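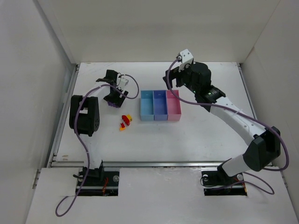
Section 4. Setting up the sorting tray

The Gultthorpe sorting tray is an open unit with three compartments side by side, meant for small toys and other loose pieces that end up on a tabletop. Place it near the center of the table with the long sides of the compartments running front to back. With the light blue compartment on the left, the pink one will be on the right and the darker blue one between them. Leave clear surface beside the tray for unsorted items, as with the red and yellow pieces to the left of the bins.

Before you start

Wipe the table with a damp cloth and let it dry. The tray grips poorly on a dusty surface. The table should be level and at least 600 mm deep.

Placing the tray

1. Remove the tray from its carton and peel the film from the underside.
2. Set the tray down with the open side up. Press lightly on each corner. If it rocks, turn it end for end and try again.
3. Check that you can reach the back of every compartment without leaning on the front wall.
4. Put the unsorted pieces on the left. Left-handed users may prefer the right.

Note: The tray can be used without labels. If you want them, order label set 2080 from Grernton.

Sorting

5. Decide what each compartment is for before filling any of them. Color, size and type of toy all work.
6. Lower pieces in one at a time. Long or curved pieces go in lengthwise.
7. Stop when the contents reach the rim. Pieces stacked higher will slide into the next compartment.

Caution: Do not lift a full tray by one end. Hold it under both long sides – the walls between compartments are not handles.

Caution: Small parts are a choking hazard. Keep the tray away from children under three.

Cleaning

Empty all three compartments and wash by hand in warm water with mild soap. Do not use bleach or put the tray in a dishwasher. Replacement trays are listed under part number 152.

Text revised October 2025 by Baltasar Aguirre.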